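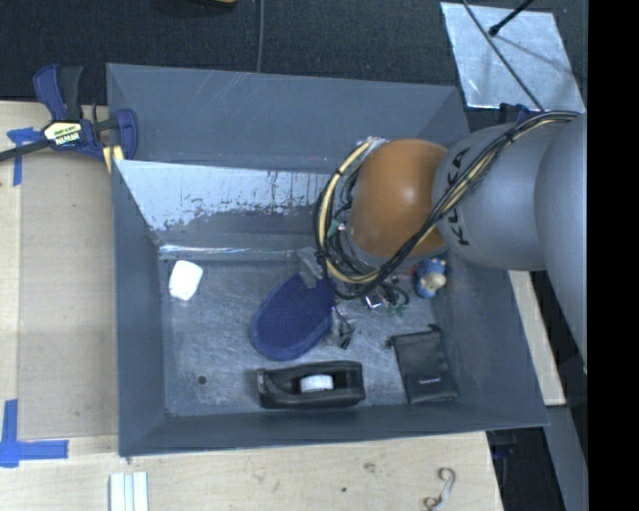 Open-top gray metal bin with sloping walls. Wear marks show along the lower edge of the angled rear panel.

Vorovell Opens Reconditioning Program for Sloped-Wall Metal Bins

SONDACH, 07/03/2022 - Vorovell, a supplier of metal bins and bin liners for parts handling, today opened orders for a reconditioning program covering open-top bins with sloping walls and flat floors. The program includes inspection, surface repair, recoating and replacement of angled inner panels. It is offered for Vorovell bins and for bins of similar shape from other makers.

Until now the company has replaced worn bins as complete units. Under the new program, the outer shell stays in service when its walls and floor meet the dimensional limits in the Vorovell inspection sheet. Panels are handled as separate parts with their own part numbers.

The program follows a survey of 119 bins in use at customer sites, completed in December. Each bin was emptied and checked for coating loss, floor scratches, wall deformation and the state of the joint between the floor and the rear panel. Coating loss was recorded by location. In around 70 percent of the bins, the greatest loss was on the lower part of the rear panel, close to the floor. Floor scuffing was common but in most cases did not reach the depth at which the sheet calls for repair. Scratches on the upper back wall were recorded as cosmetic unless bare metal was exposed.

"The floor gets the attention because people look down into the bin and see scuffs," said Radwa Metwally, product manager for bins and liners at Vorovell. "The survey data point to the bottom of the angled panel. Parts slide down it and stop at the same line. When the finish goes there, it goes in patches, and small flakes end up in with the parts."

Scope of work

Bins are graded on receipt. There are four grades.

Grade A bins need cleaning only. They are washed, dried, measured and returned with a dated tag on the outside of the shell.

Grade B bins have local coating loss on one or more panels. The affected panel is stripped and recoated over its full face. Spot repair is not offered on sliding surfaces, as the raised edge of a spot repair can catch small parts.

Grade C bins have a panel that is bent, pitted or worn through the coating along the full length of its lower edge. The panel is removed and a new one is fitted. The floor is dressed if scratches exceed the repair depth.

Grade D bins have damage to the shell, including cracked corners or a floor that does not sit flat. They are not reconditioned. The owner may have the bin returned or scrapped by Vorovell at no charge.

Coating work is done at the company's Szénási plant, where a second stripping line was installed for the program. Turnaround for Grades A through C is 30 days from receipt. Loan bins can be requested when the order is placed, subject to stock. Loan bins are supplied in the standard gray finish and may differ slightly in rim height from the customer's own units.

Joint between panel and floor

The company has also revised its guidance on the joint where an angled panel meets the bin floor. Clear tape is often applied along this line. Tape may continue to be used, but the revised sheet limits it to a single layer laid flat, with no folds, and asks that its condition be checked at each cleaning. Creased or lifted tape should be removed and the surface wiped down before a new strip is applied. Tape should not be laid over flaking finish. All tape is to be removed before a bin is shipped for reconditioning, and adhesive residue may be left in place.

As an alternative, Vorovell will supply Esex, a formed metal strip that covers the joint and follows the angle of the panel. Esex is cut to the inside width of the bin and held by screws at each end. It can be fitted during reconditioning or ordered separately for installation on site. The strip is available for rear panels only. A version for side walls is in testing, and no release date has been set.

"Side walls are a harder case," said Clem Ngata, coating engineer at the Szénási plant. "The left and right slopes on these bins are often not the same width or the same angle, and the strip has to seat on both faces or it does nothing. We would like more measurements from the field before we fix a profile."

Finish options

Replacement and recoated panels are available in matte gray, matte blue-gray and a light smooth finish. The light finish makes loose debris easier to see during cleaning but reflects overhead lighting. Customers who want even lighting across the inside of the bin should specify one of the matte finishes. Finish may be chosen per panel, and mixed finishes within a bin do not affect price.

Color match to older bins is not guaranteed. Panels recoated before this program used a different primer, and a difference in shade between the shell and a new panel should be expected.

Ordering and preparation

Orders are placed by bin, with inside length, inside width and wall height given on the form. Bins from other makers also require a sketch or photo showing the position of any angled panel. Bins must be empty and free of oil on arrival. Attached labels will be destroyed during stripping, and customers should record any label data before shipment. Bins with welded inner panels are accepted for Grade A and Grade B work only.

Prices are quoted after grading. A customer who declines the quote pays return freight and no inspection fee.

The revised inspection sheet replaces the previous issue in full. Printed copies are included with each returned bin.

About Vorovell

Vorovell makes and services metal bins, liners and inner panels for parts handling. Its head office is in Sondach, and it operates a coating plant at Szénási.

Press contact: Radwa Metwally, Vorovell, Sondach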